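Section 6. Tidying Tools Off the Floor

People ask me all the time whether the Durholm can do chores yet. Some of them, slowly! Picking up hand tools is my favorite one to start with (and I've set this job up more times than I'd like to admit), so let's get yours going.

1. Set the bin on the floor where the arm can reach past its rim without stretching.

2. Open Pilow, pick Floor Pickup, and set the arm speed to 20 percent. You can go up to 60 later.

3. Lay out a few tools with a little space between them. Scissors are fine, but close them first.

4. Press Teach and walk the arm through one full pickup, floor to bin.

5. Press Run and stand back.

Caution: Blades hang down once they're lifted. Keep feet, hands and pets out of the work area, and never take a tool from the gripper until Pilow shows Stopped.

Note: Finger loops are the easiest thing to grab. Mine still fumbles flat tools on a shiny floor, and a load of 25 tools takes me a lot less time by hand.

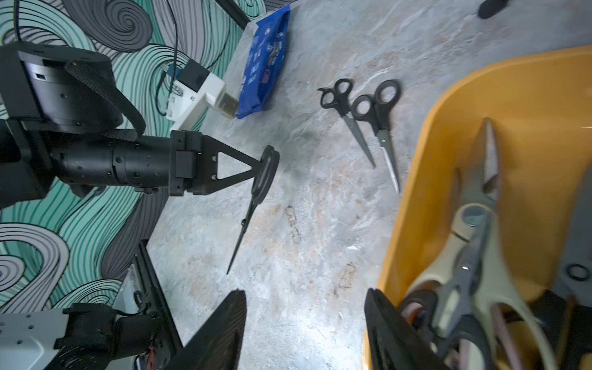 Fig. 6-2. Scissors held by the finger loops, blade toward the floor, with the yellow bin at right.

6. If a grip slips, press Hold, reset the tool and go back to step 4. Three slips in a row means it's time to clean the finger pads (see Section 9).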